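Hand-held grippers teach robots to tidy a bench, Flarau reports

Release: August

Robots can learn fiddly bench work from people who never touch a robot at all. That is the main result of a study published this month by Flarau, the robotics research group based in Flutberg, and we are delighted to share it along with the full set of recordings behind it.

The method, called Fliltero, starts with a hand-held gripper that carries its own camera. A person picks it up and does an ordinary job with it: moving a bottle, sorting small parts, putting a lid back where it belongs. The camera records what the gripper meets on the way. A learning program then studies the recordings and works out how a robot arm with matching fingers should move.

For this study the team collected 3830 recordings of bench tasks. What makes Fliltero different is the way it chooses between them. Earlier work in the group used everything it had, clumsy attempts included. Fliltero scores each recording for how much new information it adds, and keeps only the most useful. In the final training set that came to 1210 recordings – less than a third of the total – and the robot trained on them did better than one trained on the lot!

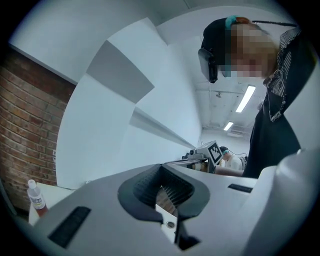 Beneš, the workshop partner that tried the method on its own benches, told the team that the scoring changed how its staff recorded. Once they could see which attempts had been kept, they began starting from awkward angles and odd corners of the table, and the share of useful recordings went up within the first few sessions. They would like the scores to appear sooner, while the gripper is still in the hand.

That request is now at the top of our list. At present the scoring runs overnight, so people see their results the next morning. A lighter version that gives an answer between one attempt and the next is already being tested in Flutberg.

The robot was tested on 32 tasks, many of them using objects it had not met in training. Small bottles and tubs went very well. Soft packets are still hard, and so is anything see-through, where the camera has trouble finding an edge. The paper gives a full chapter to these failures, with the recordings included, and we hope other groups will enjoy picking them apart as much as we did.

The paper, the scoring program and all the recordings are free to download from the Flarau project page. Groups with a hand-held gripper of a different shape are very welcome to get in touch – we would love to know how well the method travels.

Notes for editors

Fliltero is the name of the selection method and does not refer to a robot or a gripper. Requests for interviews and visits should go to the Flarau press desk, Room 309, Flutberg.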